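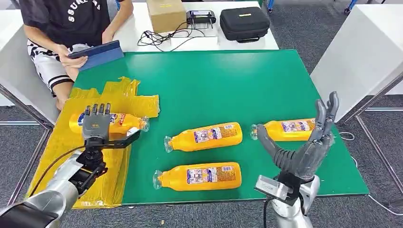

Slide 1. Bottles on the green mat, lying on their sides, with the taped area at left.

Speaker notes: "Does orienting bottles by hand pay for itself?" Nuala Quinlan, February session, 25 minutes plus questions

Leave the slide up while people sit down. Don't start with the agenda.

Opening. Ask who has been told their packing bench needs a "zoned layout." Wait for hands. Then say I was told the same thing, by Cotora, in a very nice binder, and I'm still waiting for the part with evidence in it.

Point at the slide. Four bottles. Three have their necks to the left. The one on the yellow tape has its neck to the right. Ask the room whether that matters. Somebody will say yes straight away. Ask them why, and let it be uncomfortable for a second.

The case for caring (be fair to it). Labels facing the same way look tidy in the carton. A checker can read down a row faster. Ultan's argument is that a fixed direction gives you a habit, and habits cut down on missed caps. Fine. I'd like to see the habit measured by someone who isn't selling mats.

Our own numbers, slide 2. At the Virkstead site we packed 3562 bottles on the bench with the orientation rule and 1677 without it. Say out loud that these are uneven groups and different shifts. Two neck-related rejects in the first group, 2 in the second. Do not let anyone work out a percentage and call it a finding. Ultan tried this at the dry run.

Back to slide 1 if there's time. Talk about the tape. Glossy yellow tape over cardboard makes a marker you can see from across the room, and it's cheap, and I like it for that. But look at the surface: wrinkled, with loose strips lying over each other. Bottles on their sides roll. If the zone is supposed to be where things get put down neatly, I'd want a flat surface before I wanted a bright colour. The Zetness guide spends a page on colour and one line on flatness.

Also the glare. Shiny tape, glossy bottles, overhead light. Anyone reading labels on that bench all afternoon should get a say in it.

What I'd do. Try a matte board for a month. Keep the green mat, I've got no quarrel with the mat. Drop the neck rule on one line only and log rejects properly, same shift, same crew.

Likely question: "Reddy trays solve all this, don't they?" Answer: maybe. They hadn't sent us a sample when I wrote these notes. Check with Ultan Cronin before going on.

If running over, skip the glare and go straight to the trial. Handout is by the door.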